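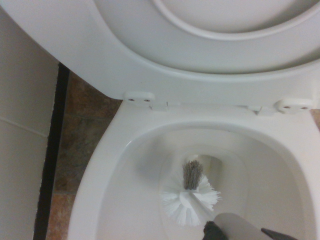 Wullar Hand Guide 2: teach-by-hand kit for small arms
Reviewed by Isauro Serrano, 2021-05-17

The Hand Guide 2 is a force-sensing collar, a foot switch and a recording program. The collar bolts on behind the gripper. You hold down the switch, push the arm through a job, let go, and the path is saved along with the finger positions. A second mode, over the network, drives the arm from a handset in another room.

I have had the kit on loan since June of last year and have recorded 523 demonstrations with it, most of them cleaning jobs. Toilet brushing is a fair test. The brush has to come out of a narrow holder, clear the rim, go down into the bowl at a changing angle and come back, all in a small room where the elbow is never far from a wall.

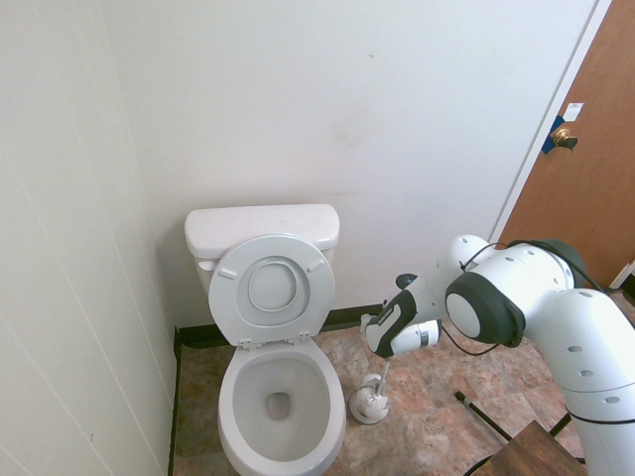
Gripper at the brush handle, holder on the floor beside the bowl.

Hand guiding is the better mode for the pick-up. The collar is light to push and the arm stops where you leave it. Drift at rest was too small for me to measure with a steel rule. Inside the bowl it is less good. You are bent over the seat with one arm round the wrist joint, and the strokes come out short and jerky. Of 300 brushing runs recorded by hand I kept 171.

The handset gives smoother strokes but a poor sense of contact. Its buzzer reports force in three steps, and the lowest is already too firm for a soft brush. Fulgencio Carrillo at Gimargate, who lent me the kit, suggested halving the speed limit inside the bowl. This worked, at the cost of longer recordings.

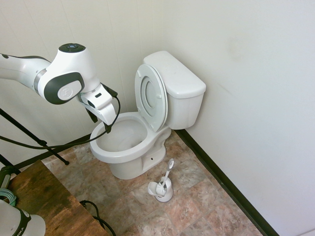 Cable routing deserves more thought than the manual gives it. Leave enough slack for the full turn of the wrist, then check where the loop goes with the arm at its lowest point. The clips supplied are too stiff — I swapped them for hook-and-loop straps.

The software exports plain text logs and reads Tlapale files without conversion. Dilmont files lose their gripper channel. Playback starts with a jump if the arm is not parked close to the first point, and there is no warning. The battery in the handset lasted 96 minutes.

Recommended for pick and place work. For wiping and scrubbing, try the handset before buying.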